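So I've gone and put my name down. Six seats on the Floveo residents' association, nine of us standing, and I am somehow one of the nine. I've lived on the estate for years and never so much as opened the annual report, and now I've read it twice, with a pencil, and enjoyed it!

It's Ladi Onuoha's fault. She did two terms on the board and stopped me by the bike sheds to ask if I'd ever thought about it. I said no. By the time I'd got the shopping upstairs I was thinking about it quite hard.

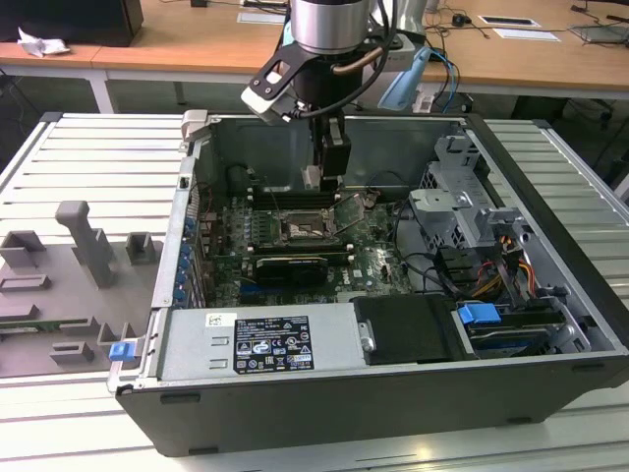 The nomination form is a lovely old-fashioned thing. You need two people to sign it and you get 200 words to say who you are. My first go was 471 words, most of them about the drains on Pakedik Road, and I do still think the drains deserved it. Ekene Balogun from the top block went through it with me over a pot of tea and crossed out nearly everything, including a joke I was fond of. He's standing too, so that was very decent of him.

What I kept: the Gollia path needs lighting before the winter, the meeting minutes should go up within a fortnight, and I'd like the hall open in the evenings again.
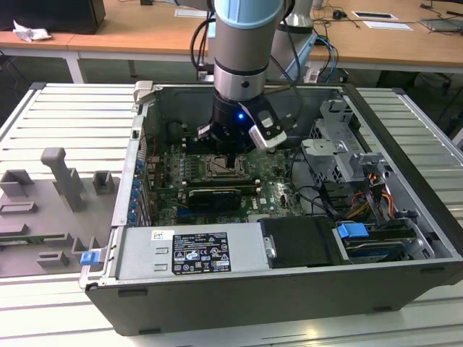

Then there's turnout, which has got right under my skin. There are 1,852 homes that can vote, one vote each, and last year's final seat was settled by 53. That's a couple of stairwells! If you live here, your vote really does count for something, whoever you give it to.

I've been knocking on doors after tea, between six and half past seven, and I love it far more than I thought I would. People want to talk. One man on Chukwu Close kept me twenty minutes on the history of the bin store — all of it interesting — and then told me he was voting for somebody else. Fair enough. I came away with a bag of runner beans.
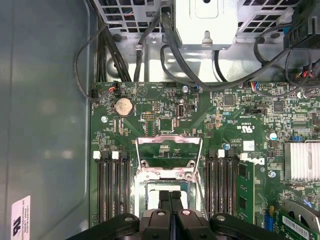 The candidates' evening is next, upstairs in the hall, two minutes each and then questions from the floor. I've been practising in the kitchen and I keep running over at the bit on lighting. Ladi says to slow down and drop the figures. I might keep one.

Voting papers come through the door in November, and they go back in the box by the hall entrance. Do fill yours in.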